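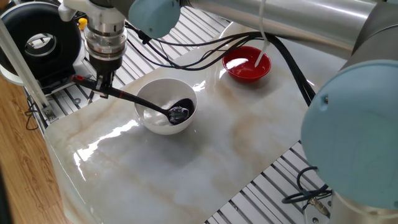 Zistora Black Ladle, Long Handle

Item 119 in the kitchen list. In stock.

A ladle is a bowl on a stick, and there are limits to how excited anyone can get about one. We sell it anyway, and we sell a lot of them, mostly to people who have spent years serving soup with a coffee mug.

The Zistora is black from end to end apart from a small red accent up on the handle. The red bit does nothing for the soup. It does help when you are digging through a drawer full of black utensils that all look like cousins.

The handle is long enough to reach the bottom of a stockpot without steaming your knuckles. In a shallow serving bowl it leans out over the side like it's waiting for a bus, so give it some elbow room on the table. The head is rounded, holds roughly 100 ml, and pours from either side, which left-handed customers have written in to thank us for. One of them wrote twice.

Details

Color: black, red accent
Length: 30 cm
Dishwasher: yes, top rack
Good for: soup, gravy, pancake batter, punch
Not good for: frozen stock. Let it thaw. We have had the emails.

Goes with

Bedden serving bowl, white ceramic. Wide enough to ladle from without redecorating the tablecloth.
Duman small bowl, red outside and white inside. Handy for cream or yogurt on the side.

What customers say

"It's a ladle. I like it." – Muthu Panicker

"Bought one for the house, then another for my mother, who had been borrowing the first one since March. The red spot is on the handle, as promised." – Raimonds Rimkutė

"Would prefer a hook at the end for hanging. Four stars." – Byung-chul Ki

We passed the hook idea along to the maker and will update this page if they answer.

Shipping and returns

Orders leave our Sarkstead warehouse within 7 days. Unused ladles can come back for a refund. Used ones can come back too, but only as far as our front desk, where Mulugeta will hand them right back to you.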